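Towel Folding and Drying Space
Ruba Hourani and Ainhoa Robles

Our project looked at how a hand towel should be folded to fit a shelf. We worked on a table with a green cloth top. 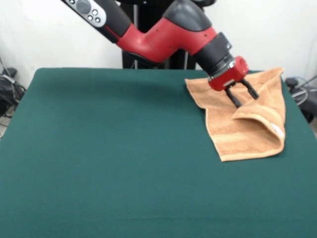 Which fold took up the least shelf space?
Folding in half and then in thirds gave the narrowest stack.

We repeated each fold 9 times on Friday and kept the measurements in a notebook.

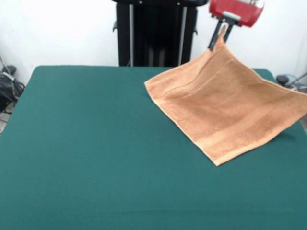
Finding the edges was the slowest step. Terry cloth bunches easily. The woven bands run parallel to the edges, so we used them as guides for the first crease.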